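Quilting & Home Sewing Forum > Fabric Care > Washing and Bleeding

Thread: Teal cotton bleeding in the wash, cold rinse vs. hot soak

hemline_ray
Posts: 20
I have a length of teal quilting cotton from Hemton that will not stop giving up dye. First wash was cold with ordinary detergent, and the water came out the color of weak mouthwash. Second wash was the same. I used one color catcher sheet per wash and both came out green. The backing for this quilt is a pale solid and I don't want to find out after binding that the print travels.

Questions: is there a point where further washing stops being useful, and does water temperature matter for loose dye on cotton? The bolt end said "wash separately" and nothing else.

bobbincase
Moderator
Temperature matters a lot. Most quilting cottons are dyed with fiber reactive dye. The portion that bonded to the fiber stays put. The portion that didn't bond sits in the cloth and has to be washed out, and it moves faster in hot water. Cold water removes it slowly, so you can run several cold loads and still see color.

Soak it in the hottest water your tap gives, with a detergent that keeps loose dye suspended. Leave the cloth plenty of room. Eight hours, overnight if that is easier. Drain, look at the water, repeat until it stays clear.

selvage_edge
I disagree with hot water as a default. Hot water shrinks cotton. If the rest of the quilt is unwashed, you now have one fabric that has shrunk and several that have not, and the seams will pucker at the first laundering. Wash everything cold with a catcher sheet and keep washing it cold for the life of the quilt. I have done this with Palma prints for years without a transfer.

bobbincase
Moderator
Shrinkage is a fair point and the answer is to prewash all of it. The cold-only method depends on whoever owns the quilt following it. If it is a gift, assume it will be washed warm at some point.

Also, a catcher sheet only takes up dye that is already in the water. It does nothing about dye moving where two wet fabrics lie against each other. That is how most stains happen — the quilt is left damp in the machine and the dark patch sits folded on the light one.

hemline_ray
Posts: 21
It is a gift, so warm washing has to be assumed. I cut a piece off the end to test before committing the whole length. 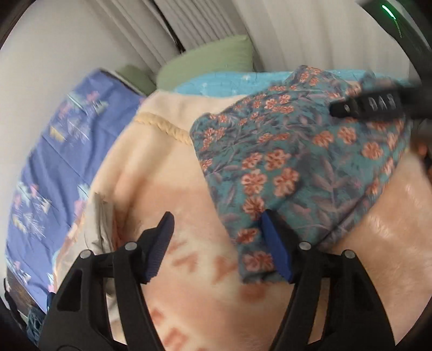

Test procedure I plan to use, corrections welcome:

1. Wet the sample with hot tap water and a drop of detergent.
2. Lay it on a white cotton scrap, fold the two together, and put a weight on top.
3. Leave until fully dry.
4. Check the white scrap in daylight.
5. If there is color on it, soak the yardage and repeat with a fresh sample.

pressercloth
Step 3 is the part people skip. Checking at seven minutes tells you very little. Dye can migrate the whole time the cloth is wet, so leave it alone until it is dry.

I would add a second scrap in the backing fabric you intend to use. Finishes differ, and one cotton can pick up color that another leaves behind. My Stusex solids take up stray dye more readily than plain muslin does.

tack_and_turn
Just use vinegar and salt. My mother set all her colors that way.

bobbincase
Moderator
Vinegar does not set fiber reactive dye on cotton. Acid is used with acid dyes, on wool and silk. Salt is used in the dye bath to push dye toward the fiber, and adding it to a finished fabric does nothing lasting. It won't hurt the cloth, but do not count on it.

tack_and_turn
Her quilts never bled.

selvage_edge
They may have been made from fabric that was well rinsed at the mill. That would explain it without the vinegar.

hemline_ray
Posts: 22
Update. The first sample left a faint green edge on the white scrap and nothing on the backing scrap. I soaked the full length overnight in hot water and Cornent liquid. The water was dark the first time, light the second, clear the third. The new sample left both scraps clean.

Measured shrinkage was more than 5 percent along the length, and less across. I am now prewashing the remaining fabrics hot before cutting.

selvage_edge
That is a lot of shrinkage. I would still wash the finished quilt cold.

pressercloth
Same, and put a catcher sheet in for the first wash. Take it out of the machine as soon as the cycle ends.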